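Notes, Sunday session, second half

Okay, welcome back, and thank you for leaving the coffee to come and hear me go on a bit more. (Wait for the door.)

Start with the Fadthorpe numbers. We recorded 200 demonstrations by hand, one of us holding the arm and walking it through the task, and then 600 more by remote control. Say that I loved the hand-guided ones, and that my shoulders did not!

Thank Snædís Hedegaard here. She ran most of the remote sessions and taught me to slow down before the fingers close, because the robot learns your hurry along with everything else you show it.

Then the simulated kitchen. Same idea, you drive the arm and it keeps what you did, only the counter is rendered and you can start over as often as you like.

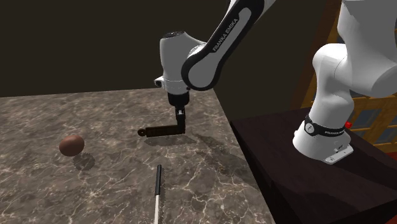
So when people ask me how many demonstrations are enough, I tell them to watch their first ten before they go and record 1,000. Look for the little pauses where you were making up your mind. Those get learned too, bless them.

Pause for questions, then on to Droltonum.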